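March, studio notebook, strings session (Nemari quartet, second recording block)

In by 8.20 am. Heating on low then OFF before first take, it ticks. Wrote this on the door last time and still forgot.

Setup as last block except the main pair, which is now 20 cm higher and a touch further back. Cello was eating everything in the January roughs. Spots on all four but keep them low, they are only there for pizzicato and the whispery bit in the slow movement. Second violin spot has a crackle on the lead, swapped lead, crackle gone. Bad lead is in the blue bin with tape on it, DON'T put it back on the hook.

Tuning: they want 442 in the hall and 440 in here, asked twice, yes really. Retune check between every movement, viola drifts flat once the room warms up.

Takes so far

- Mvt 1 complete, 2 full passes plus inserts. Second pass has the better ending, first pass has the better everything else. Join at the general pause, there's clean room tone either side.
- Mvt 2, bars 1 to 64 fine. Page turn in the cello right on the quiet chord. Copied the page and stuck it to the side, no more noise.
- Mvt 3 not started. Parts have different bar numbers from the score after the repeat (score counts the first-time bars, parts don't). Go by rehearsal letters only!!

Mvt 2 tempo is a problem. Metronome mark in the score feels too fast in this room, the inner parts turn to soup. They tried it slower and it breathes but then the long first violin line runs out of bow. Settled in between, I've pencilled it in my score. Listen again tommorow with fresh ears before anyone commits.
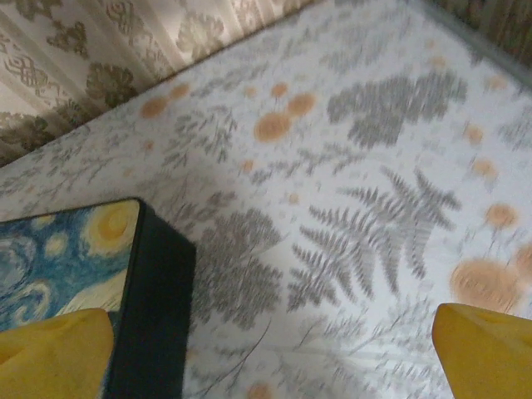
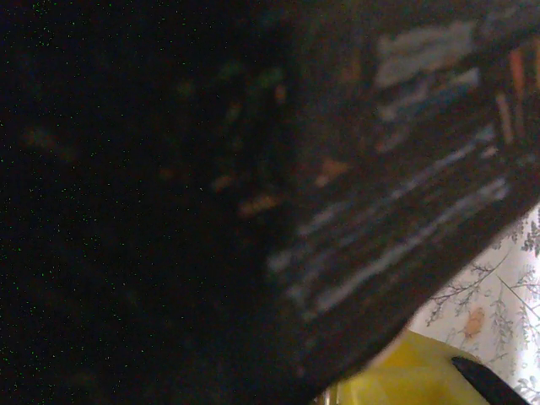
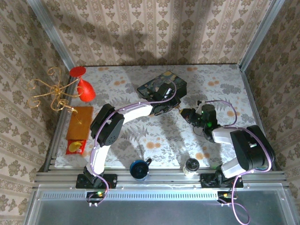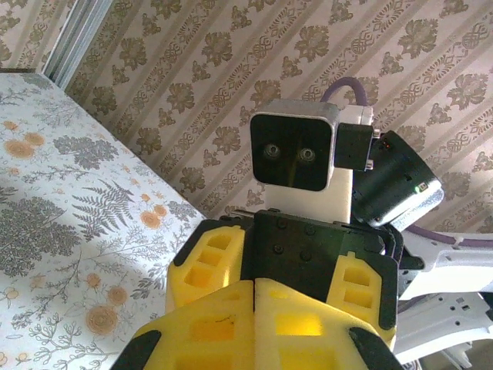

*Third one: floral mat, patterned walls, red glass on its side.*

After lunch. Javier files (the old live tape transfer, for the bonus track) finally arrived. Came in at 44.1, session is 96, so convert a copy and leave the originals alone. Hiss is bearable. Hum isn't, and there's a cough in the left channel in the middle of the fugue. Tried notching the hum, took the warmth out of the cello with it, undid that. Try again with a much narrower notch. The cough stays unless somebody has a better idea.

Skanidance want the sleeve text by end of the month, max 400 words including track list. Current draft is miles over. Cut the paragraph on the instruments, keep the bit on the folk tune because people ask. Check the spelling of the tune title, it is two different ways in the draft and a third way on the part.

Clutero drive: 1282 clips on it now, and the naming has gone to pot since somebody (me) started using "final". From here on: movement, take, pass, nothing else. Backed up to the second drive at lunch, checked a handful of files at random, all opened. Do it again at close.

Things that went wrong

- Talkback left open during a take. My fault. Take was weak anyway
- Chair squeak, first violin. Swapped for the piano stool, squeak gone but now sits too high, so mic up a notch. Mark on the stand in white pencil
- Rain on the skylight from 3 pm. Audible in the quiet chords, not in anything above mf. Did the loud inserts for mvt 1 while it passed

Listened back on the small speakers and then headphones. Main pair on its own is very nearly enough. Spots at the level I had them make the viola jump foward in a silly way, pulled it down and it sits. Reverb: none yet, tempted, leave it till the edit is done. The room tail is short but it's a nice tail.

Need before next block

- New lead for second violin spot, plus a spare
- Corrected parts for mvt 3, or at least letters put in by hand
- Decision on the repeat in mvt 1. With it the disc gets long, without it the movement feels lopsided. I'd keep it
- More pencils. How do they all vanish
- Ask about the piano next door, scales till 6 pm every evening through that wall

Packed down by 7. Stands left out, floor taped, mics back in the cupboard. Desk settings saved under today's session, screen photo in the folder as well.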